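The desk that came in two pieces

Posted 14/07/2018

She answers the door with a screwdriver in her back pocket and says the coffee is old but it's hot. I'm late, she's later. There is a deadline Monday and she wants the room working before then. So we talk while she's half under the desk.

She repairs and re-covers books for a living, mostly at home, mostly at night. The room used to be where the ironing went. Now it's the workroom, the office, the place where the printer lives. "Three jobs in one room," she says. "And the ironing still turns up sometimes."

I ask about the desk first. It's the reason I came, a reader wrote in and said go see this desk.

"People think it's going to be fancy. It's wood, it's a top, it's at the right height. That's what I wanted." She paid 137 dollars for the lot, secondhand, from a Bako store that was closing down. The legs were extra. The screws were missing. She drove it home in April with the trunk tied shut with a bathrobe cord.

Two panels, then, side by side. Did the join bother her?

"For a week. I ran my hand over it every time I sat down. You feel for it like a chipped tooth." She tried wax, she tried a filler from Bimport that dried the wrong color and had to be scraped out again. Then she stopped. "I don't write across it, I just move my paper over. Four inches. Problem solved."

The white board was the next thing. Plain, smooth, nothing on it. She held it by small white brackets at the bottom edge and went through a whole packet of wall plugs getting it how she liked it. Why no shelves, no hooks, no corkboard? Everyone I've interviewed for this series has a corkboard.

"I had one! In the old apartment. It was a museum. Receipts from 3 years back, a dentist card, a postcard from someone I don't even talk to now." She wanted one surface in the house with nothing asking her for anything. "I look up from a spine I'm glueing and my eyes get a rest. Thats worth more to me than a shelf."
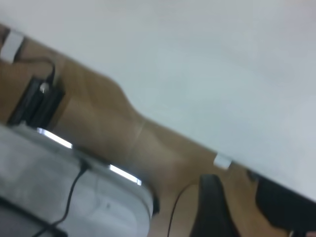

Cables, she says, are where she lost the most time. More than on the painting. She bought a Nundar tray to go underneath, it sagged. She bought sticky clips, they came off in the first warm spell and took some varnish with them.

So what does she do now?

"Less. I do less." The rule is that a cable can cross the desk if it's in use that day. If not, it gets coiled and goes in the drawer. Power bricks she has given up hiding. "I used to tape them to the underside. Then you need one and you're lying on the floor with a flashlight in your teeth. Now they sit where they sit."

I say that most of the tidy-desk people would faint.

"Most of the tidy-desk people have somebody else's photos of a desk. I have to work here." She laughs, then drops a screw, then we both look for the screw for a while. Found under my foot.

She's tough about light. The ceiling lamp she calls useless for color matching, it turns every blue cloth green. There was a Zivex lamp on a long arm, bought new, and she sold it on after 14 days. Too heavy, kept nodding down toward the work. What she tells people is to get the light close and low, and to try it with the cloth you'll really be using, at the hour you'll really be using it. "Don't test a lamp at noon. What are you testing, the sun?"

On the wood itself she has opinions too. She likes it light brown, likes that the grain is faint. A strong grain makes her dizzy when she's lining up an edge. She won't put a glass top on it and she won't put down one of those big rubber mats either, she has a small mat for cutting and it comes out and goes back. There's oil once a year, thin, rubbed off right away. Glue gets wiped while it's wet. "If it dries, leave it till morning. You'll only dig a hole. I've dug some holes."

What would she change? Long pause here, I can hear her ratchet going.

"Depth. I'd want it deeper. Whatever you put on a desk, it eats the back half and then you're working on a strip." She measured for a deeper top last winter and it wouldn't have cleared the door. So the strip stays. The big presses went to the hall closet, and the paper stock went under the bed, flat, in a garment bag.

And the wall board, would she put something on it one day? A calendar maybe. She has deadlines, after all, she's told me twice about Monday.

"No." Then, after a bit: "My sister keeps giving me calendars. They're very nice calendars."

I finish the coffee, it was old. She's up off the floor by now, pushing on the corner of the desk with the flat of her hand to see if it wobbles. It does, a little. She folds a piece of book board in half and goes back under.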